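Prüfliste Spielmaterial - Zahlenpuzzle aus Holz
Spielzeugverleih Garura, Bereich Lege- und Steckspiele
Stand: 30. April 2025

Inventarnummer: 1421
Art der Prüfung: Sichtprüfung und Handprüfung vor erneuter Ausgabe
Lagerort: Regal Homura, unteres Fach
Vorgesehen für: Kindergruppen, Ausgabe nur mit vollständigem Rahmen

Ergebnis vorab: bedingt in Ordnung. Ein Teil muss nachgearbeitet oder ersetzt werden, bis dahin bleibt das Spiel im Haus.

1. Rahmen und Grundplatte

Standfestigkeit auf ebener Fläche: in Ordnung
Randleisten fest verleimt: in Ordnung
Splitter an den Außenkanten: keine gefunden
Ecken abgerundet: in Ordnung

Kommentar: Rahmen einmal mit der flachen Hand und einmal mit dem Baumwolltuch abgefahren, das Tuch ist nirgends hängen geblieben. An der Rille der Randleiste sammelt sich Staub. Mit trockenem Pinsel ausbürsten, nicht feucht auswischen. Bei der letzten Prüfung im September war dieselbe Stelle schon vermerkt.

2. Vollzähligkeit und Sitz der Teile

Zahlenplättchen vollständig: ja
Bildplättchen vollständig: ja
Plättchen lassen sich ohne Kraft einlegen und entnehmen: in Ordnung
Fremdteile aus anderen Spielen: keine

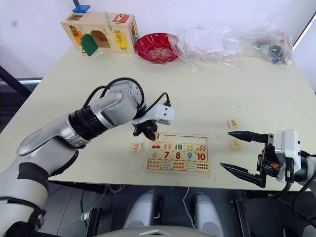 Zu Punkt 2: Legerahmen auf dem Prüftisch, Plättchen 2 und 5 liegen lose daneben.

Kommentar: Die Plättchen dürfen im Rahmen leichtes Spiel haben, sollen beim Kippen aber nicht übereinander rutschen. Beim Kippversuch sind alle liegen geblieben. Für die Prüfung werden einzelne Teile herausgenommen und danach wieder eingelegt. Bitte die Vollzähligkeit erst ganz am Schluss abhaken, beim letzten Mal stand das Häkchen schon da und ein Plättchen lag noch unter dem Prüfbogen.

3. Kleinteile

Prüfung mit dem Kleinteilezylinder: durchgeführt
Plättchen passt vollständig in den Zylinder: nein
Ablösbare Teile durch Zug von Hand: siehe Punkt 4

Kommentar: Zylinder liegt wieder in der Schublade, nicht im Koffer. Wer ihn mitnimmt, trägt das bitte in die Geräteliste ein. Abgesplitterte Stücke werden bei diesem Punkt immer mit beurteilt, auch wenn das Plättchen selbst groß genug ist.

4. Kanten und bedruckte Flächen

Druck haftet auf der Fläche: in Ordnung
Druck haftet an den Kanten: nicht in Ordnung, Plättchen 2
Holz ohne Ausbrüche: nicht in Ordnung, Plättchen 2
Zahl und Farbe gut erkennbar: in Ordnung

Kommentar: Betroffen ist die rosa 2. An der oberen Kante hat sich die bedruckte Schicht in einem Streifen gelöst, darunter liegt braunes, ausgebrochenes Holz. Dazu kommt eine kleine Kerbe an der rechten Seite, die Ecke sieht wie angebissen aus.

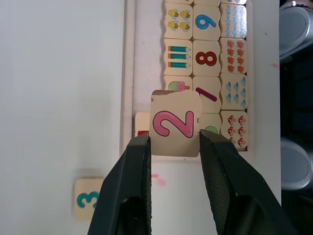 Die Zahl selbst ist noch einwandfrei zu lesen, deshalb muss das Plättchen nicht sofort weg. Lose Fasern mit 240er Papier abnehmen, immer von der Druckseite weg schleifen. Anschließend die Kante mit dem Fingernagel prüfen. Löst sich dabei weiterer Druck, wird das Plättchen ausgesondert und bei Sturkano als Einzelteil nachbestellt. Kleben ist nicht zulässig, auch nicht mit Holzleim.

5. Oberfläche und Reinigung

Klebrige Stellen: keine
Geruch: unauffällig
Schimmel oder Stockflecken: keine
Abfärben auf feuchtem weißem Tuch: nein

Kommentar: Reinigung mit nebelfeuchtem Tuch und dem Mittel von Saengthong, stark verdünnt. Plättchen einzeln auf dem Gitter trocknen lassen, nicht im Rahmen und nicht auf der Heizung. Die Kante von Plättchen 2 beim Wischen aussparen, solange sie nicht nachgearbeitet ist.

6. Kennzeichnung und Aufbewahrung

Inventaraufkleber auf der Rückseite lesbar: ja
Stoffbeutel vorhanden: ja
Beutel ohne Kordel: ja
Beilegezettel mit Teileliste: fehlt

Kommentar: Beilegezettel neu ausdrucken, Vorlage liegt im Ordner Legespiele. Der alte Zettel hatte noch die frühere Telefonnummer, den bitte nicht kopieren.

Offene Punkte

Plättchen 2 schleifen und erneut nach Punkt 4 prüfen
Rille der Randleiste ausbürsten
Beilegezettel ergänzen

Ausgabe gesperrt bis zur Nachprüfung. Nächste reguläre Prüfung im September.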